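Zeridden Field Photo Scale Set

Scales, north arrow and letter board for archaeological recording

Item no. 247
Price: 129 for the full set, 165 with the padded case
In stock, ships Monday to Thursday

We'll start with what this set does not do. It will not make a bad section photo into a good one. It will not fix a trench wall that was never cleaned, and it will not tell you which context you were standing in when you forgot to write it down. We say this because the catalogs are full of scale sets sold as if they were a recording system. They are painted sticks. What you want from painted sticks is that the marks are in the right place, the paint stays on and the thing lies flat.

Most of the sets we have been sent to try over the years fail on at least one of those. Gloss paint is the usual problem. It looks sharp in the shop and turns into a white streak under a noon sun, and you find out in the evening when you are going through the day's shots and the feature has already been dug away. The next most common is the two-piece rod whose joint works loose, so that by the third week the full length depends on how hard somebody pushed.

Zeridden makes a plain set with matte paint, and we have sold it for long enough to know where it gives trouble. Those points are listed further down the page, above the returns policy, where we hope people will read them.

What is in the set

Two ranging rods, one piece each, painted in red and white bands
One short scale for features and small sections
One 10 cm scale for finds
One L-shaped scale for bones, sherds and anything that has to be measured both ways
One north arrow, matte on both sides
One letter board with a tray of characters, including a second run of numbers

The second run of numbers matters more than it sounds. Anyone who has tried to spell out a four-digit context with two sevens and only one seven in the tray will know why we asked for it. The maker was slow to agree.

Accuracy

The packaging says "survey grade." We asked what that meant and did not get an answer we would repeat to a customer, so please ignore it. We check the scales in each batch against a steel rule before they go on the shelf, and we send back the ones that are off. The one thing we won't promise is that they stay true after being driven over, left in the back of a hot van all summer or used to prop open the finds shed door.

If your work is mainly photogrammetry, be careful. A painted scale is fine as a check on a finished model, but we would not use one as the only control. Buy proper coded targets and survey them in. Staltard sells a decent pack, and we stock it, though we think the price is too high for printed card.

Working with small and fragile finds

The finds scale comes up in more questions than anything else in the set. It is thin enough to lie beside a coin without throwing much of a shadow, but it is light, and a breeze will move it. Some crews put a dab of putty under one end. Keep putty well away from anything porous, and never press the object itself into it to get a better angle.

Do not rest the scale on the find. This goes double for textile, leather, plaster and anything papery. If you need the scale raised to the same height as the top of the object, build it up on the side with a small block. A scale lying lower than the surface you are measuring will give you a wrong size, and the closer the camera, the more wrong it gets. 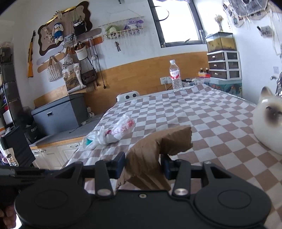 Known problems

The letter board is the weak part. The characters fit tightly when new and loosen with dust. After one season on a sandy site you should expect to lose a few, and replacement trays are sold separately, which we find annoying too. A fair number of our customers have gone over to a small whiteboard and a pen. If that is you, ask for the set without the board and we will take it off the price.

The red paint fades before the white yellows. You can still read the bands, but two sets of different ages will not match in the same photo. For publication shots, use the newer pair.

The points on the rods are steel and will rust if you put them away damp. Wipe them down. We have tried the coated version from Pietrzak and the coating chipped within a month on stony ground, so we can't say it is worth the extra money.

The padded case is padded enough. It is also longer than most airlines like, and it has been charged as oversize baggage more than once. For overseas work, the sectional rods from Warkunari pack smaller — just check the joints every week and tape them if they start to turn.

Do you need the full set?

Maybe not. If you are running a couple of test pits, one rod, the north arrow and the finds scale will do everything you need, and we sell them singly. Field schools tend to buy the full set and then use half of it. Larger digs with several trenches open at once usually do better buying extra rods and arrows, as those are what people walk off with.

We would also suggest looking in your own store first. Old scales with good marks and tired paint can be repainted over a weekend with masking tape and a can of matte spray. We would rather lose the sale than hear in October that there were four good ones under the tarps.

Care

Brush off dry soil before washing. Use water and a soft cloth, no solvents. Let everything dry before it goes into the case. Store the rods flat, as a rod leaned in a corner all winter can take on a slight bow.

Returns

Unused sets can come back within one month. Used sets can come back if the marks are wrong, for as long as you own them. Send a photo of the scale beside a steel rule and we will sort it out. Fading, rust and missing letters are not covered, for the reasons given above.

Spare parts for this item

Replacement letter tray
North arrow, single
Finds scale, pack of two
Padded case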